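ラボ公開日、行ってきた（メモそのまま）

帰りの電車で打ってます。眠い。誤字は見逃してください。

Pundvilleの駅からバスで20分。降りるとこ一つ間違えて坂を戻るはめに。Rundeserのラボ公開、去年は申し込みが間に合わなくて今年やっと。3月なのに風が冷たくて、受付に着いたときには指がかじかんで名前がうまく書けなかった。

受付で名札と紙一枚。1回90分の枠で、前半が説明、後半が見学と質問。説明のスライドは正直飛ばし気味に聞いてた（すみません）。会社の沿革とか、Drarkportの拠点の話とか。覚えてるのは「片付けと配膳まわりの動作を学習させてます」のところだけ。そこが聞きたくて来たので。

で、見学。思ったより普通の部屋。工場っぽいのを想像してたから拍子抜けというか、むしろ親近感。会議室に三脚と腕を持ち込みました、みたいな。天井は普通の蛍光灯だし、窓にはブラインド。段ボールも積んである。うちの職場と変わらん。

腕は白くて、近くで見るとけっこうでかい。先っぽの黒い指が下向き。相手をするのがマグカップとステンレスのポットっていう落差がいい。奥の机にもう一台、肘を上げた格好の白い腕。そっちは緑の布の近くで、時間がなくてあまり聞けず。心残り。
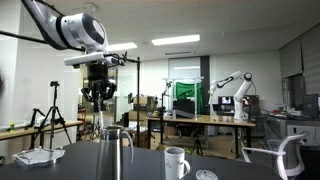
取っ手のあるものは向きが変わるだけで急に難しくなるんですよ、とForough Shahbaziさん。人間は見た瞬間に手首の角度を決めてるけど、機械にはそこを全部教えないといけない、と。マグの取っ手が右にあるか奥にあるかで、もう別の問題になるらしい。へえー、となって、帰ってから自分の手首を観察しようと思った。たぶん忘れる。

質問タイムは15分。短い。手を挙げる人が多くて、私は2つ聞けた。

一つめ、透明なものは苦手ですか。苦手だそうです。光り方が場所で変わるので、カメラからの見え方が安定しない。ステンレスも映り込みがあるから似たような苦労があるとのこと。なるほど、キッチンて光るものだらけだ。

二つめ、失敗した動作のデータは捨てるんですか。捨てないで残して、あとで分けて使うことが多いらしい。これは意外。前にAshbyの展示会で別の会社の人に聞いたときは全部捨てると言ってた気がするんだけど、記憶があやふや。メモどこやったかな。

そのあと隣の人が値段を聞いて、やんわりかわされてた。そりゃそうだ。

あと地味に良かったのが、説明の人がみんな自分の言葉でしゃべってたこと。台本ぽくない。分からないことは「分からないです」と言う。こういうの大事だとおもいます。逆に惜しかったのは立ち位置。ほぼ20人がひと部屋に入るので、後ろだと手元がほとんど見えない。私は途中で前に出してもらえたけど、背の低い人はつらかったんじゃないかな。手元のカメラ映像を大きく映してくれると助かる、とアンケートにも書いた。書くとこ狭くてはみ出した。

そうそう、上着は脱げるやつで行ったほうがいいでづ。外は寒いのに中は暖房がしっかり効いてて、後半ちょっとぼーっとした。飲み物は部屋に持ち込めないので、先に飲んでおくこと。ロビーの自販機は小銭だけ。

もらった資料はまだ読んでない。乗り換えなのでここまで。緑の布のほうの話、知ってる人いたらコメントで教えてください。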